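Zudden Door-Side Sound Masker
For counselling and therapy rooms

$293 including GST
In stock at Clerthorpe

I started selling these after I bought one for my own room. I'd been seeing clients in an old weatherboard building with a shared hallway, and you could hear the kettle, the photocopier and (much worse) the tail end of other people's sessions. If I could hear them, the waiting room could hear mine. I tried a fan, then a radio, then a phone app that stopped every time somebody rang me. Then my colleague Sewwandi Weerakoon lent me her Zudden for a week and I didn't want to give it back!

It's a small round unit that sits on the floor outside your door and makes a soft, steady, rushing sort of sound. People in the hallway can tell there are voices in the room but the words blur. You barely notice it from the inside.

What you get
The Zudden unit in light grey
Power adaptor with an Australian plug
A long fabric-covered cord that doesn't curl up on itself
Four stick-on rubber feet for timber or tile floors
Printed quick guide

The details
Weight: 500 g
Sound settings: 17
Power: mains only, no battery
Controls: one dial for volume, one for tone
Warranty: two years, through us

I use setting four and leave it there. The lower ones are deeper and I find them easier to sit near for a whole day, while the top few are a bit hissy for my taste. Rizwan Haque, who does family work upstairs, swears by the hissy ones, so try them all before you settle. Turn it up until someone standing in the hall can't follow a conversation, then leave it alone. Louder than that and people start raising their voices over it, and then you're back where you began. 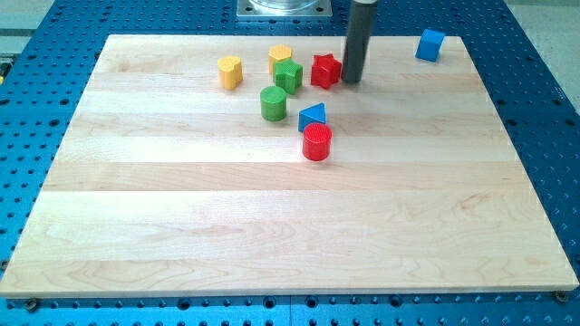
Can I put it inside the room instead of outside?

The hallway side works better. The sound needs to be close to the person you don't want listening in, and inside the room it mostly makes it harder for you and your client to hear each other. If your building won't let you leave things in the hall, put it right beside the door on the inside and keep it fairly low.

A few things it won't do. It won't fix a door with a big gap under it, so have a look at a door seal first (we stock the Osagie brush seal, and the pair of them together made a huge difference in my room). It won't soundproof a wall. And if you work with clients who are hard of hearing, or who find constant noise upsetting, please ask them how it feels. I had one person who much preferred it off, so off it went, and I moved her to a time when the hall was quiet.

Cleaning is easy. Unplug it, wipe the outside with a barely damp cloth and run a soft brush over the vents now and then. Don't spray anything at it.

Postage and returns
We post from Clerthorpe on weekdays. If it doesn't suit your room, send it back within 30 days in the original box and I'll refund the unit price. You cover the return post unless it's faulty, in which case I'll sort that out for you.

Buying for a whole clinic? Write to Lutfa Akanda at Clerar and tell her how many doors you've got. She looks after the bigger orders and can lend you one to try first.

Also in this section: Osagie brush door seal, session-in-progress door sign, waiting room lamp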